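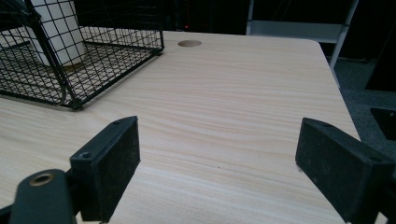 Chapter 2
Putting Things Away

Tidying is the only household labour that gets undone by people looking for a pen. Fitzsimmons, in her Staton study of 200 share houses, found that most clutter had a home and simply wasn't in it. A wire mesh basket on a table is a home of the humblest sort: open at the top, see-through at the sides, and no use whatever for hiding the gas bill.

Home > Units > Chapter 2 > Next
20 shares

We begin with open storage, the favourite of optimists. Cupboards, with their greater capacity for denial, wait until Chapter 3. 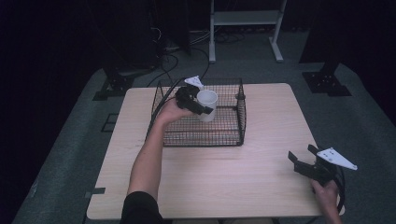
Figure 2.1 A white cup held upright just above a wire-mesh basket.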